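From the Clestance Bench: What the Fingers Were Trying to Tell Us

Many of you wrote in after the last newsletter asking why the bottle handling work had gone quiet for a spell, and I promised a proper answer once I had one. I have most of one now, so pour yourself something and settle in, because I never could tell a short story about a long fault.

For those who joined us over the summer, we're teaching a robotic hand to pick up small bottles lying on their sides, which is a good deal harder than picking up bottles that are kind enough to stand. The trials were going along nicely until the morning of Tue 17 September, when the hand closed on a bottle, lifted it, and then simply went on squeezing. The force limit should have stepped in and it didn't. Craig Moncrieff was nearest and hit the stop, and apart from a split bottle and a very sticky sleeve there was no harm done. Still, a hand that doesn't know when to quit isn't something you shrug off, and we shut the cell down before lunch.

My first guess was the software, and I'm sorry to say I held on to that guess for most of a week (Craig was very gracious about it). We went back through 2,100 recorded grasps, and 11 of them showed the same thing in a milder form: the long finger reporting a light touch while its motor was working far too hard. Once you knew to look for it, there it was, going back well before the morning it scared us.
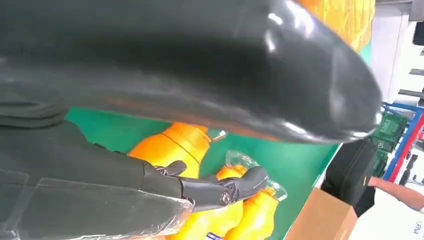

Cameron Lindsay was the one who found it in the end, by doing what I ought to have done on day one and taking the finger apart on a clean towel. Inside the joint, one of the little sensor wires had been rubbing against a bracket every time the finger curled. The insulation had worn through, and now and then the bare wire touched metal and the reading dropped away to almost nothing. As far as the controller could tell, it was barely holding the bottle, so it did the sensible thing and held on tighter!

The folks at Dalgleish, who built the joint for us, were quick to answer and very decent about the whole business. They have moved the wire to the other side of the bracket and put a sleeve over it, and they sent us 3 of the new joints so that we could fit one and keep a couple on the shelf. We've also added a second check of our own, so that if the touch reading and the motor current disagree for more than a moment, the hand stops where it is and waits for a person.

With the new joint in, we have run 181 grasps and had no mismatches. I'd like a good many more than that before I relax. Until then the rule stays as it is: one person at the stop button whenever the hand is powered, and hands well clear of the fingers while it's moving, however slowly it seems to be going. If you're visiting from Lukstead or Grundton, that goes for you too, and we'll walk you through it at the door.

The full fault report will be ready in November. If your own gripper has ever given you a suspiciously light reading, please do drop me a line, as Cameron would dearly love to compare notes.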